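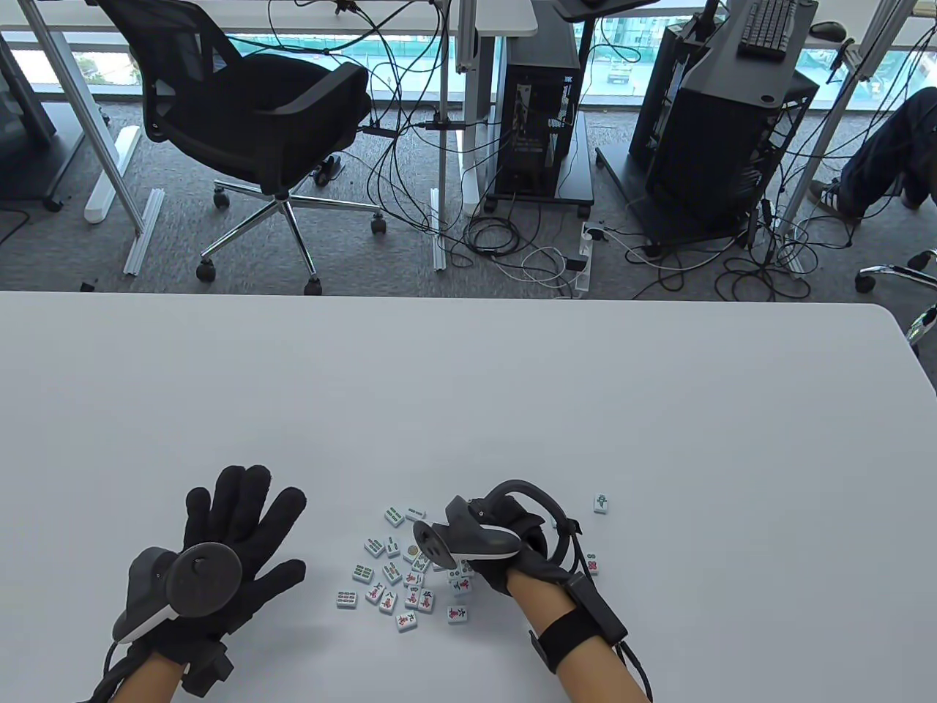 April, afternoon session. Taltov remake, reference scan of the 1950s print.

Reel 2 back from Dakgate on a replacement drive. Checksums match the sheet. Frame count is 2736, same as the count on the leader card, so the missing-frame problem on the first delivery was in the copy and the scan itself is fine. Old drive marked do not use and put on the top shelf.

Loaded the reel into Drodiseo. Default stabilization locks onto the cel edges and drifts in any shot where the background pans. Switched to perforation lock. Steady through the barn sequence, small vertical hop at each splice. The hop is real (cement splice, slightly thick) and can stay, as this is reference only and none of it will be in the new picture.

Timing notes for the live action unit. The original is mostly animated on twos, with the goose on ones when she runs. If we retime the plates to match the twos, the actor looks like a dropped-frame error. Tried it on the orchard test. Bad. Proposal: keep live action at full rate, match only the accent frames (foot contact, head turn, door slam), let everything between float. Mereana Tamihana wants to see both versions side by side before the director does. Rendering overnight.

Color. The print has faded toward magenta, as expected. Balanced on the title card, which should be neutral, and the barn then came out too green. The card was probably shot on different stock from the body of the film. Rebalanced on the goose instead. Better, though the sky in the last shot still reads pink and I can't tell whether that is fade or paint. Need the Ramalho cels to settle it. They hold the only surviving background from that shot and have been asked for a photo with a gray card in it. No answer yet.
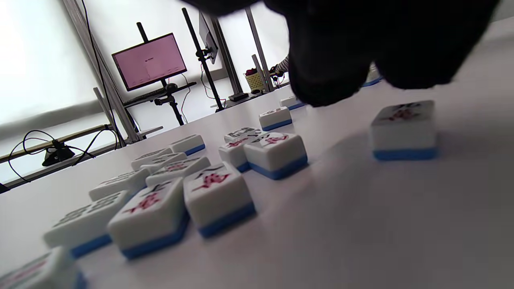 Mahjong tiles on the white tabletop, glove above.

Sound. Optical track is noisy but complete. High-frequency hiss is constant. There is a 100 Hz buzz under the music that comes and goes with the reel changes, so it was likely printed in from the source elements. Notched it lightly for the listening copy. Left the archive copy flat. Do not overwrite the flat one.

Dialogue sync is 6 frames late from the second splice to the end of the reel. Slipped the track in the session file and noted it in the log. Check whether reel 1 has the same offset. I didn't look at it when it came in.

Storage: proxy folder was set to full resolution by mistake and took 500 GB before the alarm went off. Cleared and re-rendered at half size. Whoever sets up the next project, change the preset first. The preset name says half and the setting inside it says full. I fixed it on the bench machine only.

Open:
Reel 1 sync check.
Ramalho gray card photo, write again if nothing comes.
Side-by-side of the orchard test for Mereana.
Ask Dakgate if they kept the prep notes on the splices. The one after the barn looks newer than the rest, with a different overlap, and I would like to know if a shot was taken out there.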